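Two grippers and a drawer's worth of dead watches

2025-07-13

I have owned the Tiddale gripper since January and I've complained about it for nearly as long, so when Karim Hattar offered to lend me his Skistgate for a fortnight I said yes before he'd finished the sentence. He wanted it back clean. He also wanted it back, which he mentioned twice.

For anyone who hasn't followed the saga, the Tiddale is a plain two-finger parallel gripper. It opens, it closes, and it makes a noise like a stapler being told off. The Skistgate does the same job with a softer pad and a great deal more opinion about how hard it ought to squeeze. It also costs 3,009 once you've added the cable, the mounting plate and the other cable.

My usual test is wooden blocks, and both of them passed it with such ease that I learned nothing. Maysoun Rawashdeh told me blocks were a test for people who liked passing tests. She suggested something with straps. I put out word for old watches, the worse the better, and I now know that every household I'm acquainted with has been hoarding them. 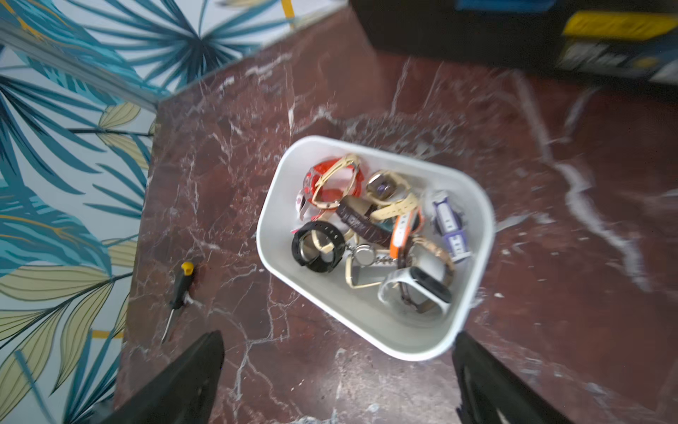

Straps are horrible things to pick up. A strap is flat until you touch it, then it's a loop, and the loop has gone through somebody else's loop. Go in for one and you're quite likely to leave with a family. I set both grippers the same chore: take one watch out, put it down, go back for the next, and stop when the bin is bare. Anything that came up as a pair was a fail, and so was anything dropped on the way.

The Tiddale managed 84 clean picks before I got bored and went for my tea. It's crude, but it bites, and once it has hold of a strap it keeps it. Metal bracelets were its weak point. They slid out sideways, slowly, as if hoping I wouldn't notice.

The Skistgate was much better with metal and oddly timid with rubber. It would close, consider the matter and open again. Fadi Azar reckons the force limit is set too low out of the box and that I should have read the manual. I have now read the manual. The force limit is on page 3.

With that turned up, it beat the Tiddale comfortably on single picks, though it's slower, and it sulked whenever the wrist camera lost sight of the thing it was after. I swapped the controller to the old Westerberg to see if that helped. It didn't, and I lost an evening to finding the right plug.

I'd still not spend my own money on one. Karim gets his back tomorrow, and I've ordered softer pads for the Tiddale.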